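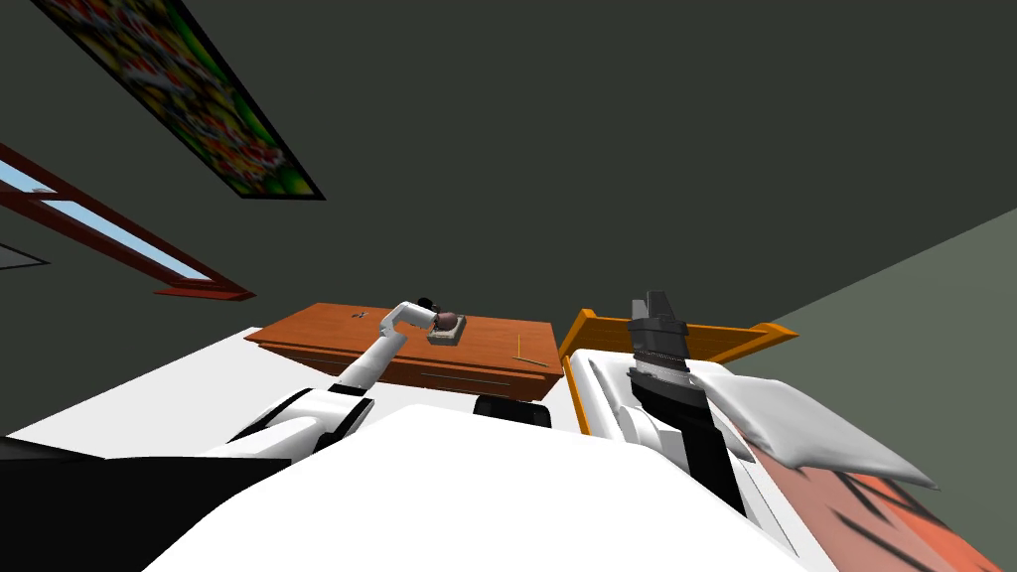
Un bureau en bois près d'une fenêtre.

Comment une loi peut être contestée devant un juge ?

À Nallville, le conseil de la ville a voté une règle : pour recevoir la carte de bibliothèque gratuite, il faut habiter la ville depuis 2 ans. Marit Magnusson vient d'arriver avec ses enfants. Elle trouve que cette règle n'est pas juste. Que peut-elle faire ?

D'abord, elle peut écrire au conseil et demander un changement. Si le conseil dit non, elle peut aller devant un tribunal. Le juge ne demande pas si la règle lui plaît. Il regarde si elle respecte les lois plus importantes, par exemple celle qui dit que les habitants ont les mêmes droits.

Chaque côté explique ses raisons. À Nallville, l'avocat Cor Coppens a parlé 45 minutes pour Marit - c'est long quand on doit rester assis ! Ensuite, l'avocat de la ville a répondu.

Le juge prend du temps pour réfléchir, puis il écrit sa décision. Celui qui perd peut souvent faire appel. Cela veut dire que d'autres juges examinent l'affaire de nouveau.

Petit mot à retenir
Contester : dire que l'on n'est pas d'accord, et expliquer pourquoi.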